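Pravurley Pattern Studio, user guide
Building mirrored repeats

If you've got as far as placing a single motif on the canvas, you're ready for the part of Pravurley I like best. Mirrored repeats take one half-drawn squiggle and hand you back a whole wall of it, and the first time it works you'll probably sit there dragging points around for the rest of the evening (I did!).

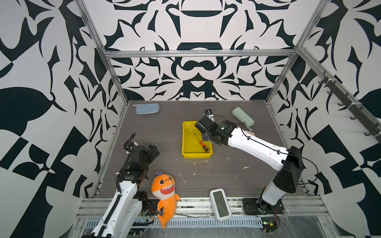 *Reading time: 6 minutes*

This section covers setting up a tile, turning on the mirror, fixing the center line, and getting a file ready to print on paper or cloth. It assumes you have a blank project open and that the Tools strip is showing on the left. If the strip is missing, press Tab.

## Before you start

You'll need a motif. A scanned drawing is fine, and so is something drawn straight into the program with the Blob or Blade brush. Strong shapes with clear edges do best. Soft pencil shading can be mirrored too, but it tends to go muddy near the center line and you'll spend a long while cleaning it up.

Scan drawings in grayscale and save them as PNG. If you only have a phone picture of your drawing, shoot it flat, near a window, and run **Image > Even Out** before anything else.

> **Note:** Pravurley keeps the original scan inside the project file. You can throw away every change you make and go back to it with **Layer > Original**.

## Set up the tile

1. Choose **File > New Tile**.
2. Type 3000 for the width and 3000 for the height, in pixels. For small work such as gift wrap or notebook covers, 2000 is plenty.
3. Leave **Lock Shape** on.
4. Under **Background**, pick Paper. Paper is a slightly warm off-white, and it's much easier on the eyes than the pure white option when you're working in black.
5. Click **Create**.

The tile opens with a thin blue line down the middle. That's the mirror line. It doesn't print.

> **Caution:** Don't change the tile size after you've turned the mirror on. The program lets you, but it stretches both halves separately and the join opens up. Undo gets you out of it only if you haven't saved.

## Turn on the mirror

1. Drag your motif into the left half of the tile. Let part of it run over the blue line.
2. Open the **Repeat** panel and choose **Mirror, Side to Side**.
3. Watch the right half fill in!
4. With the motif still selected, nudge it left and right using the arrow keys.

Take your time over that last step, because it's where the pattern really gets made. A leaf that crosses the line by a little gives you a small pointed lens. Push it further and you get a bowl, and further still and you may find a mask or a beetle staring at you. None of those shapes were in your drawing. I keep a spare layer called "finds" and copy the good ones there before nudging on.

Hold Shift while you nudge to move in bigger jumps. Hold Alt to move one pixel at a time.

### Adding a top-to-bottom mirror

You can use both mirrors at once, and the result is a four-way pattern like a kaleidoscope.

1. In the **Repeat** panel, tick **Also Top to Bottom**.
2. Move the motif toward a corner of the tile.
3. Check the very center. If there's a large blank spot there, rotate the motif with the R key until something reaches into it.

Four-way patterns look wonderful on floor cloths and cushions, where people see them from any side. For curtains I'd stick to the side-to-side mirror. Plants and figures look odd hanging upside down, although Estela Aravena, who drew most of the sample motifs that come with the program, disagrees with me completely and has the curtains to prove it.

## Fix the center line

Look closely along the blue line now. You may see a hairline gap, or a row of tiny steps where two curves meet.

1. Zoom in until single pixels are visible.
2. Choose the **Seam** tool (it looks like a zipper).
3. Drag slowly from the top of the tile to the bottom.
4. Zoom back out and press G to hide the guide.

If the gap is still there, the motif has a pale edge left over from the scan. Go to **Image > Trim Edge**, set it to the lowest value, and run the Seam tool again.

Curves that meet the line at a slant will always make a point. That's how mirrors behave, and sometimes the point is lovely. Where you want a smooth curve, bend the end of the stroke so it hits the line square on. The **Square Off** button does it in one click for vector strokes, but scanned drawings need doing by hand with the Blob brush.

## Balance the black

A pattern can look perfectly even on the tile and turn stripy once it repeats. Press P for the repeat preview and squint at it. I mean really squint, until you lose the details. Do dark bands run across? Is there a pale river wandering down through the whole thing?

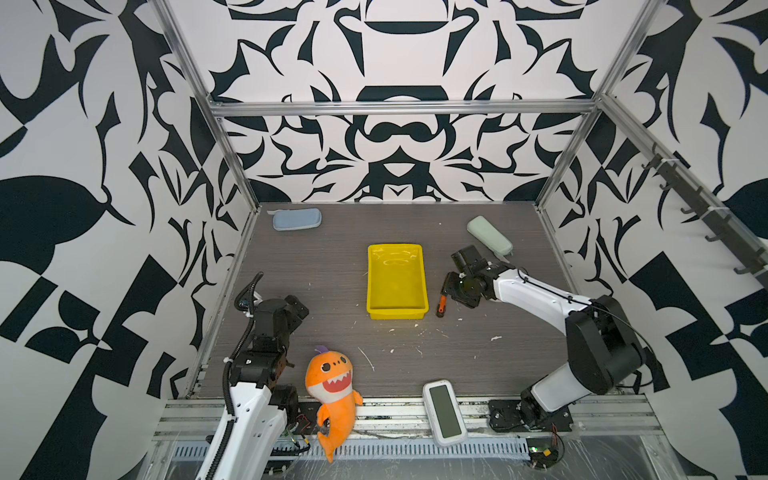 Dark bands are usually the easier problem. Pick the heaviest shape in the band and cut into it with the Blade brush, leaving a few curls of background showing through. Pale rivers need something added, and a small shape placed a little off the path of the river breaks it up better than one dropped right in the middle.

The **Weight** meter at the bottom of the window gives you the share of the tile covered by ink. I aim for 40 percent for anything going on a wall. Go bolder for tote bags and aprons, where there's less of it to look at.

To try the pattern at different scales:

- Press P to open the preview.
- Drag the **Scale** slider.
- Tick **Show Room** for a plain chair and doorway, drawn to size, in front of the pattern.
- Press S to save a snapshot of any scale you like.

Do try a very large scale at least once, even if you're sure you want a small one. Mulugeta Tufa tested an early version of this panel with a tiny seaweed repeat meant for lining drawers, slid it all the way up by mistake, and ended up papering his hallway with it. It's in the sample folder as *Botwood Large*, and you're welcome to pull it apart and see how it was made.

## Mixing two scales

Using the same motif at two sizes in one room is an old trick and a very good one. Pravurley handles it with linked tiles.

1. Finish and save your first tile.
2. Choose **File > New Linked Tile**.
3. Set the scale you want. Anything close to the original size will look like a mistake, so be brave.
4. Edit the motif in either tile, and both will update.

Unlink them with **Layer > Break Link** once you're happy. Linked tiles are slow to open on older computers.

> **Note:** Linked tiles must stay in the same folder. If you move one, Pravurley will ask you where it went the next time you open the other.

## Color, if you want it

Stay in black until the shapes are right. After that, open **Ink** and click the black swatch to swap it for anything you like. Very dark navy is a beautiful stand-in for black and prints more kindly on cotton.

The *Zakska* palette has a set of deep blues and greens that I use all the time. *Policarpio* is the bright one: brick, mustard, a startling pink. To load either, choose **Ink > Palettes** and double-click the name.

If you change the background color, run the Seam tool once more. A different background can show up a pale fringe that was hiding against Paper.

## Export for printing

1. Press P and check the preview one last time.
2. Choose **File > Export Tile**.
3. Pick **PNG** for most print shops, or **PDF** if your motif is all vector strokes.
4. Turn off **Include Guide**.
5. Name the file with the pattern name and the scale, for example *botwood-large*.
6. Click **Export**.

Send the single tile, not the preview. Print shops do the repeating themselves, and they'll need to hear from you that it's a **basic** or **straight** repeat. The mirroring is already inside the tile, so if a shop's order form offers a mirror option, leave it off or you'll end up with doubles of everything.

> **Caution:** Always order a sample before you order yardage or rolls. Blacks vary a great deal from one fabric to the next, and fine lines can fill in on anything with a nap.

Pin the sample up and live with it for a bit, in morning light and again after dark. When you come back to the tile to make changes, save under a new name so you still have the version you sampled.

## Quick fixes

**The mirror shows nothing.** The motif is on a locked layer. Click the padlock.

**Both halves move in the same direction.** You have **Slide** turned on in place of **Mirror**. Switch it in the Repeat panel.

**The preview is blurry.** Wait a moment. It draws a rough version first, then sharpens up.

**I lost a shape I loved while nudging.** Open **Edit > History** and drag the marker back slowly. Copy the shape to a spare layer when you see it, then drag the marker forward again.

Next section: half-drop repeats, and how to turn a mirrored tile into a border.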